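Home > Cleaning & Laundry > Cloths and towels

Microfiber towels went stiff and just push water around the table
Posted by Forough Esfahani in May - viewed 812 times

Hi all! I have a big wood dining table that gets wiped down after every meal (two kids, lots of yogurt), and I switched to microfiber towels last winter. I got a mixed pack from Flostau, the large purple ones plus some little green ones for glass. They were wonderful for a while. Now the purple ones feel kind of scratchy and they leave a wet film on the table that I have to go back over with a paper towel, so what's the point?

I fold the washed ones on that same table, so I notice it every single time. The green ones still feel soft, but they get used a lot less.
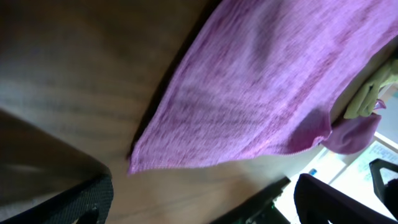 I wash them with the bath towels, warm water, regular detergent, and a dryer sheet because I put a dryer sheet in everything. Are they just worn out or can I bring them back? The pack was 29 dollars and I'd rather not buy another one already.

Tarcísio Trindade
It's the dryer sheet - that's almost certainly your whole problem. Dryer sheets and liquid softener leave a coating on the fibers and then they can't grab water. I did the same thing to a stack of mine and thought they were ruined.

Put them in by themselves, no cotton, warm water, half the detergent you normally use, and run an extra rinse. Then hang them or dry them on the lowest heat. I had to do it twice before they stopped smearing. Keep the bath towels out of that load from now on too, microfiber picks up every bit of lint and you end up wiping it onto the wood.

One more thing, don't leave the table wet while you're experimenting! If the finish is getting dull in spots, dry it off with an old T-shirt until the towels are working again.

histix_fan_7
I just cut mine up for the garage when they get like that. Evico has cheap ones.

Acheampong888
Agree with Tarcísio about the softener. I add a splash of white vinegar to the rinse and it seems to help, although my sister says it does nothing. Also check whether you dried them on high at some point. If the fibers got too hot they stay scratchy no matter how often you wash them, and those I would only use on floors.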